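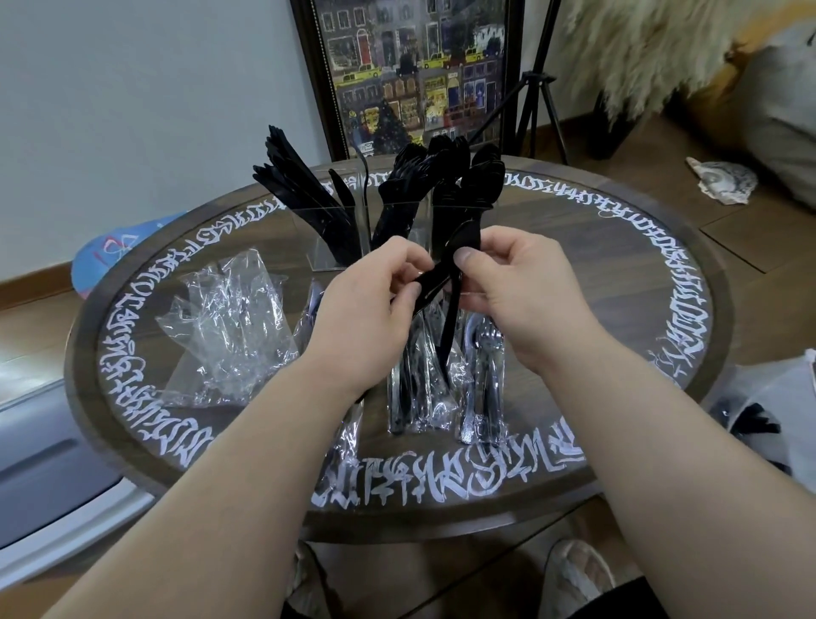
生活空間演習II 第3回 配布メモ
「セルフサービス台のカトラリー補充と卓上の片付け」

※前回の資料を忘れた人は後ろの棚から。残部少ない。
※今日のメモは走り書き。清書版はたぶん出ない。各自で補うこと。

0. 前回の続き

前回は皿の積み方まで。コップは時間切れで飛ばした→次々回に回す。
レポート(動線の図)、未提出の人が多い。図は手書きでよい。定規なしでも可。ただし自分の立ち位置と利き手は必ず書く。これが無いと読めない。
Rafsan Paulさんの図は見本として教室の壁に貼ってある。矢印の描き方を参考に。

1. 今日の範囲

使い捨てカトラリーを袋から出し、仕切りのある容器に立てるまで。
立てたあとの台の始末も含む。
食べ物の並べ方は扱わない(11月にやる)。

用語だけ先に。
・カトラリー=ナイフ、フォーク、スプーンの総称。「食具」と書く教科書もある。試験ではどちらでも丸。
・スタンド=立てて入れる容器。今回は透明アクリルで仕切りつきのもの。
・スリーブ=細長い透明袋。同じ種類が束で入っている。
・フィルム片=開封のときに出る切れはし。あとで問題になる。

2. 並び順

スタンドの左にナイフ、中央にフォーク、右にスプーン。この授業ではこの順で統一する。
食卓の正式な配置(右手側にナイフ、左手側にフォーク)とは別の話。毎年ここで混乱する人がいる。セルフサービス台は人が歩きながら取るので、席の配置をそのまま持ちこんでも意味がない。

順番よりも大事なのは、混ぜないこと。一本でも違う種類が入ると、取る人の手が止まる。止まると後ろが詰まる。

上向きか下向きか。
 フォーク…歯を上にして立てると、種類がひと目で分かる。
 スプーン…すくう部分を上、向きをそろえて重ねる。正面に向けると見た目が落ち着く。
 ナイフ…刃のほうを上にすると扇状に開いて傾きやすい。区画がゆるいほど広がる。
柄を上にする流派もある。口に入る側に触れずに取れるので、衛生面ではそちらが有利。見分けやすさを取るか、衛生を取るか。→後半の討論テーマ。どちらを選んでもよいが、三つの区画で向きを統一すること。

3. 袋からの出し方

手順、板書のとおり。
(1) 手を洗って拭く。水気が残っているとフィルムが指に張りつく。
(2) スリーブを台に寝かせる。口を自分の側へ。
(3) 口を開ける。歯で切らない。笑い事でなく毎年いる。
(4) 束のまま抜こうとしない。きついときは一本だけゆるめて抜く。一本抜ければ残りは動く。
(5) 持つのは柄。両手を使うときは、片方が端を支え、もう片方で引く。
(6) 区画に入れる。上から落とさず、底に着くまで手を添える。

(4)について補足。プラスチックは同じ形どうしがぴったり重なる。特にスプーン。くぼみにくぼみがはまって、二本が一本に見えることがある。そのまま立てると客が二本持っていく。軽くずらしてから入れるだけで直る。
ナイフは平たいのでずれやすいが、袋の中で互いに押しあっていると意外に抜けない。力まかせに引くと袋ごと来る。ゆっくり。

手袋について質問があった。この授業の練習では素手でよい。実際に客に出すときは施設の決まりに従う。手袋をしていても顔や髪にさわれば同じことなので、手袋=清潔と思いこまないように。

4. 色と素材の見分け

黒一色のもの。
見た目は引きしまる。つやがあるので指紋が目立つ(光に当てて確かめる)。暗い色の台に置くと見失いやすいので、置きっぱなしに注意。

銀色のプラスチックのもの。
金属に見えるが軽い。光をよく反射するから、写真でも現物でも一瞬金属と間違える。返却口に分別表示がないと、本物の金属食器の箱に入れられてしまう。逆もあって、本物が捨てられるほうが損害は大きい。

黒と銀をひとつの台で出す場合。
 案A 同じスタンドに混ぜる → 不可。見た目がちらつくし、残量も読みにくい。
 案B 黒を使いきってから銀に替える → 無難。
 案C 料理ごとに色を分ける → 掲示が要る。掲示を読まない人が必ずいる前提で。
今回の演習は案B。銀色のフォークの袋は開けずに控えておく。

5. スタンドの詰め具合

ぎゅうぎゅうに詰めない。一本取ったとき隣が付いてくるようなら詰めすぎ。
少なすぎるのもだめ。倒れて斜めになり、上の部分が隣の区画にかぶる。
目安は、指が一本すっと入るすき間。人によって指の太さが違うのは承知の上。

補充の時期は、空になってからでは遅い。傾きが大きくなってきたら足す。
足すときは古いものを手前、新しいものを奥へ。透明の容器は中が見えるのが利点で、側面から残りを確認できる。ただし汚れも見える。底にたまるくずは、補充のたびに見ること。

6. 費用の計算(宿題に使う)

練習用の仮の値段。
 Undar 黒カトラリー 一袋 199円
 Barano 銀色フォーク 一袋 299円
三種類を黒でそろえると、一袋ずつで199×3=597円。
フォークだけ銀にすると199×2+299=697円。
差額の100円をどう考えるか。見た目の効果、分別の手間、余ったときの使い回し、を各自で検討。「高いからだめ」だけの答案は減点する。

7. 丸テーブルでやるときの注意

四角い机と違って角がない。つまり「端に寄せる」が効きにくい。袋を縁に置くと、肘で落とす。
スタンドは奥、袋は手前、作業は中央。この三段で考える。
作業する人の前腕が左右から中央に集まるので、そこに物を積まない。

天板に文字や模様があるテーブルの場合。
縁に沿って筆文字がぐるりと入っているような天板だと、透明の袋がとても見つけにくくなる。白い線の上に透明フィルムの光の筋が重なるため。模様のない中央に袋を集めてから作業するほうが早い。
ガラス調のつるつるした天板は袋がすべる。濡れ布巾を敷く人がいるが、プラスチックの束の下が湿るのでやめる。乾いた布なら可。
暗い木目に黒い食具、も同じ理由で見落とし注意。終わったら斜めから見る。真上からだと分からない。

壁ぎわに台を置くとき。
後ろに額などを立てかけてある場合は、スタンドを押しつけない。補充のときに奥へ押す癖のある人が多い。コード類もスタンドの裏に隠れがちなので、動かす前に裏をのぞく。引っかけて倒すと全部やり直し。

8. 片付け

空き袋は出たその場でまとめる。「あとで」は禁止。くしゃくしゃの空袋は中身がないように見えて一本残っていることがある。捨てる前に手で押さえて確認。
フィルム片は小さいほど厄介。袋と袋の間にはさまる。最後に袋を全部持ち上げて下を見る。
開けかけの袋は口を折って留める。口を開けたまま棚に戻さない。
保管は引き出し型の箱(Penero)へ。ラベルは種類と色の両方を書く。「フォーク」だけだと開けるまで色が分からず、結局全部出すことになる。
台を拭くのは最後。拭いてから袋を捨てると、またくずが落ちるのでそれはだめ。

9. 討論(後半、三人組で)

・柄を上にするか、先を上にするか。子どもが多い会場と、立食の会場とで答えは変わるか。
・左利きの人にとって今の並び順は不便か。実際に左手で取ってみて書く。
・透明のスタンドと中の見えないスタンド、補充する側と取る側それぞれの都合。
・使い捨てをやめる場合、この台の作業はどこが減ってどこが増えるか。洗い場のことも忘れず。

各組、要点だけ紙に。文章にしなくてよい。名前は全員分。

10. 宿題

(a) 自宅または学食の食具置き場を一か所観察し、並び順と向きをスケッチ。写真で代用不可。
(b) 6の値段を使った検討、A4片面。
(c) 教科書のVukčevićの章、袋物の保管のところだけ読んでくる。図の番号がずれているが本文は合っている。

提出は次回の始めに。遅れる人は先に一言くだい。
次回は布ナプキンの折り方、各自きれいな布を一枚持参。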